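Search this site
Enter keywords
Go

JEDSTEAD ROOMS - PRE-SHOW SAFETY CHECK, WITH COMMENTS
Small hall, recording room, green room
Date of walk-round: 18/11/2020
Show: quartet, two sets, being recorded. Doors after soundcheck.
Marks: OK / FIX / WATCH

1. STAGE DECK
Deck bolts - OK. All tight.
Front edge tape - FIX. Peeling at stage left, drummer's side. Retaped before load-in.
Riser for drums - WATCH. Rocks a little on the back corner. Shim in for tonight, needs a proper foot. Same comment as June, still not done.
Steps - OK. Handrail fine.

2. POWER
Main board - OK. Labels readable now.
Stage left drop - OK.
Stage right drop - FIX. Socket cover cracked. Taken out of use, tagged. Bass amp moved to the left drop, long lead run behind the deck and taped down. Bass player not thrilled, wants his old spot back for the second night.
Emgate distro box - OK. Test button trips like it should. Lid hinge stiff.
Extension leads - 2 pulled, outer jacket nicked near the plug. Binned, don't fish them out again please.
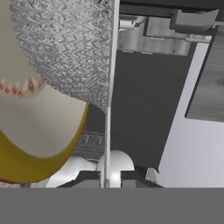 Dimmer rack - OK, fan noisy. You can hear it in the quiet tunes and the recording will pick it up for sure. Ask if house lights can sit at one level for the ballads and the rack door stay shut. Do NOT block the vent with a blanket, somebody did that at the last session.

3. PIANO
Casters locked - OK.
Lid prop - WATCH. Seats fine but the pin is worn. Full stick only, no half stick untill replaced.
Lamp - OK, clip-on, lead routed down the back leg.
Tuner in before soundcheck. Keep the hall heat steady after that.
Rüegg bench - FIX. One side sinks when you sit. Swapped for the spare from the recording room.

4. MICS, STANDS, CABLES
Overhead stands - OK, sandbags on all.
Boom over piano - WATCH. Clutch slips slowly. Tightened, check again at the break.
Cable runs - FIX. Horn mic cable straight across the walk-on path. Rerouted along the front, ramp down.
Wedges - OK. Vibes player's wedge turned so the grille isn't in the way of her foot pedal.
Bitard stand lights - battery ones, OK. Spare batteries in the stage box.

5. RIGGING AND LIGHTS
Safety chains - OK, every lamp.
Front bar - OK. Inspection tag 3286 matches the book.
Back bar - WATCH. One clamp facing the wrong way, holds fine, turn it at next derig.
Ladder - OK. Put back on the hooks, it was left standing behind the curtain.
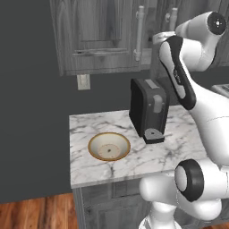
White arm over the marble counter.

6. AUDIENCE AREA
Chairs - 100 set. Linked in rows, OK.
Center aisle - FIX. Too tight by the sound desk. Took the end chairs out of the back rows.
Exit signs - OK, both lit.
Side door - WATCH. Push bar works but the door drags on the mat. Mat lifted for tonight.
Sound level - first set is soft, second set has the loud suite with both horns. Earplugs at the desk, bowl needs refilling.

7. FIRE
Extinguishers - OK, pins and seals in.
Alarm panel - OK, no faults showing.
Haze - not in use. Band asked, answer is no while we're recording, detectors stay on.

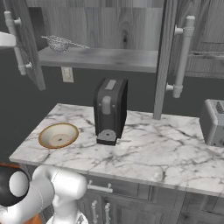 Green room is the usual comment: too many instrument cases on the floor. Horn cases under the table, bass case in the corner standing up, none in the doorway. Keep drinks and food on the counter side, charts and reeds on the other. Anything like that black coffee machine with the drip tray sticking out at the front wants its cup set down square on the grate, and no sheet music parked next to it. Lost a whole set of second horn parts to a spill once, had to reprint ten minutes before doors. Door closer - OK. Mirror lights - OK.

8. LOAD-OUT
Ramp - OK, grit down if it freezes.
Outside lamp - FIX. Dead. Hand torches in the stage box for now.
Van spot - 27, next to the wall. Keep the exit clear of it.

OPEN ITEMS
Drum riser foot
Stage right socket cover
Piano lid pin
Rüegg bench
Outside lamp
Re-check of boom clutch at the break, write teh result here: held, slipped a hair, retightened.

We use cookies to keep this site working. Accept / Manage settings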